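Workshop Notes: The Two-Arm Table at Torkgate
Tue 2 October

The assembly of the second arm concluded this week, and both units are now mounted on the shared table at Torkgate. The build has used 33 evenings to date, a figure that includes the four lost to a reversed connector on the left shoulder joint.

Bram Jacobs cut the base plates. Mieke Van Acker rewrote the homing routine so that each arm starts independently, and her version replaces the one published here previously. Readers who copied the earlier version are advised to discard it.

The present task is sorting soft fruit. Strawberries and small dark berries are to be placed in the clear container, and the yellow pieces are to be left where they lie.
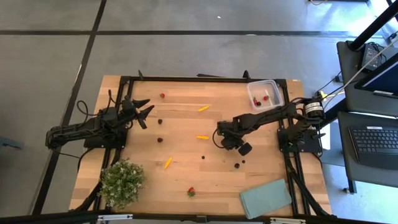

Grip force remains the principal difficulty. The current limit was reduced to 16 percent for the fingers on both sides, and further adjustment is expected. Cable routing at the elbows will be reviewed with Roos Mertens before any increase in speed is approved. The parts list will follow once the prices have been checked.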